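Clearing the Glass Table
Sun 19 August

I finally got around to the round glass table at Braltcombe, which had turned into the spot where everybody drops whatever they're carrying. Marion Lindsay has been after me about it since May (sorry, Marion!). 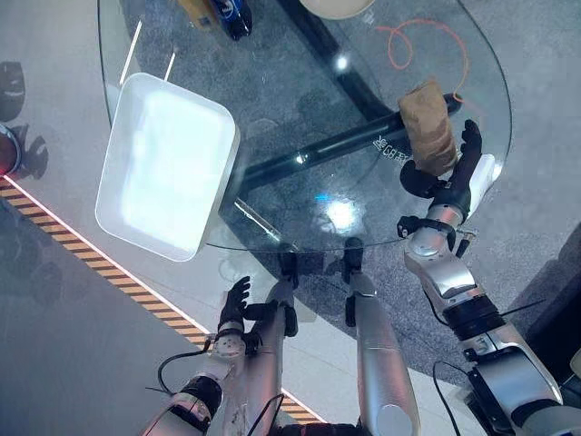 My plan was to do the paper stuff first, then the bottles, then wipe the glass with the good cloth from Ulholm. The orange cable still needs a proper home, so if you have a spare hook, bring it by!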